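Nomwood Sewing Board > Fabric and Fiber > pale pink twill, wash first or not??

huiling_s
2021-10-18
Have a length of pale pink twill, no label, no idea on fiber. Want to make a work apron out of it, Jollgate pattern, the crossback one. Question is do I prewash or just cut. Got it second hand so maybe its been washed already?? Diagonal ridges are really fine, you can see them close up. Folds pretty soft for a twill.
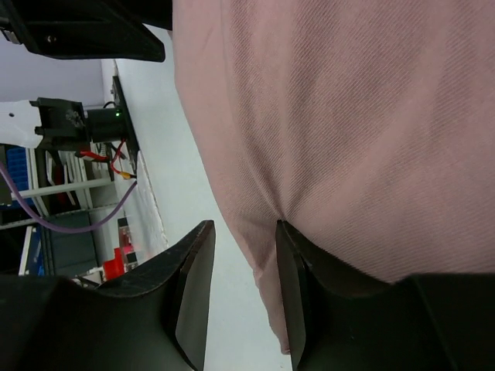 the pink, close up

Cutting tonight if I can so quick answers pls

oiling_k
Prewash. Always. Warm, then dry it however you plan to dry the apron.

long_bobbin
Disagree, its an apron. Nobody is fitting an apron to the half inch. Cut it, sew it, wash it after. I've made the Jollgate one twice with no prewash, both fine

oiling_k
Both in what? I lost 2 inches off a 64 inch piece of cotton twill in July. In length, not width. Straps came out short and I had to piece them.

kaiwenh
+1 for washing. Also burn test a snip if you dont know the fiber. Over the sink, tweezers. Ash = probably cotton, hard bead = poly in there. If its mostly poly skip the wash, who cares

huiling_s
ok will snip a corner. Other question — where do you all cut? No big table here. I have access to a white one with walls on three sides, pale gray at the back. Surface is nice but I keep thinking about the sides

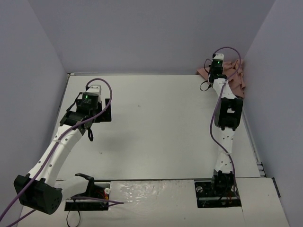
the white table, walls left, right and back

wanting_w
Needs to be reachable from at least two sides imo. With three walls you're shifting the cloth every cut and twill goes off grain when you drag it. I'd use the floor

long_bobbin
floor is murder on knees. Fold it on the grain, pin, cut the bib at the table in one go. Straps you can do anywhere

wanting_w
Folded twill creeps. Single layer or dont bother

kaiwenh
theres cutouts in that tabletop near the front too, dont run a rotary blade over those. Shears only

oiling_k
Agree with Wanting on single layer. Weights not pins, if it's as soft as it looks. And press before you cut, there's a pinched crease in that first one.

huiling_s
Thx. So wash, press, floor, single layer. Has anyone used the Surent chalk on pink? White wont show

long_bobbin
blue one. test it first, mine stayed in

zhuoran_s
Blue is fine, comes out with cold water if you dont iron over it. Iron over it and its there forever, ask me about my 84 inch curtain panel

huiling_s
snip burned to ash, kinda papery smell. Going in the wash now, cutting tomorow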